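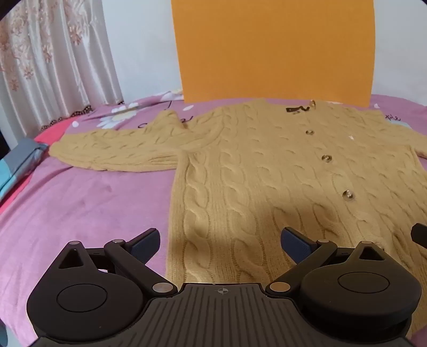

Hello Amancay,

April's update on the Fladmont contract, a bit longer than last time because there's more to tell. I've put the good bits first and the awkward bits in the middle, so please don't stop reading halfway!

The headline is that Fladmont have signed the extension. We'd been going back and forth with their purchasing people over the wording on late deliveries, and in the end they took our version with one small change to the notice period. So we now supply the pump housings for both of their lines, where before it was just the one. The order stands at 158 housings a month, up from 121, and the price per part is the one you and I agreed before I went up to see them. I didn't give anything away on that, although they did try (twice, and once over lunch).

We sent out 138 last month. That's more than the old contract asked for and short of the new one, and the new quantity doesn't kick in until the second line starts up, so we're not in trouble. I would like to be nearer the mark before then, though. The day shift can do it if the big lathe behaves. The late shift is still learning the second set-up and loses the best part of an hour each time they change over. Domínguez are lending us one of their setters for a fortnight and I've asked for him to be put on lates.

Now the awkward bits. The castings from Brostetti came in with rough faces again. We had 2 crates to send back, and by the time the replacements turned up we'd lost most of a morning on the machining side. I rang them and had a fairly frank chat, and they've agreed to check every casting before it leaves instead of one in ten. I've also asked Jirnusano for a quote as a second source. Their samples measured up well but they're dearer, and they want a longer commitment than I'm happy with at the moment. I'd sooner use them for a small share of the work and see how we get on. Can we talk about that before I reply? They've been very patient with me.

Spending is close to plan. The new fixtures cost a little more than I'd put down, mainly the clamps, and I clawed most of it back by repairing the old wash tank and putting off a new one. It'll need replacing before the winter, so please keep that line in the budget even though it looks untouched. Overtime was higher than I'd like, and all of it went on the week the castings were late.

On people: we've taken on both of the trainees from the spring intake – they're keen, they turn up early and one of them has already spotted a mistake on a drawing that the rest of us had been walking past for ages. I'd like to send them on the inspection course when a place comes up. I still haven't found anyone for the stores job. Two came for interview and the one I wanted took something closer to home, so the advert's going back up.

Next month I want to get the second line's first parts approved, have the changeover time written down properly and get the Brostetti checks into their paperwork, so it isn't resting on a phone call. Fladmont's quality team are visiting as well and I'll need you here for the afternoon part, from 2 o'clock if you can manage it.

The delivery sheets and the scrap figures are in the shared folder as usual. Shout if anything in there looks odd – I changed the layout and I may have dropped a column.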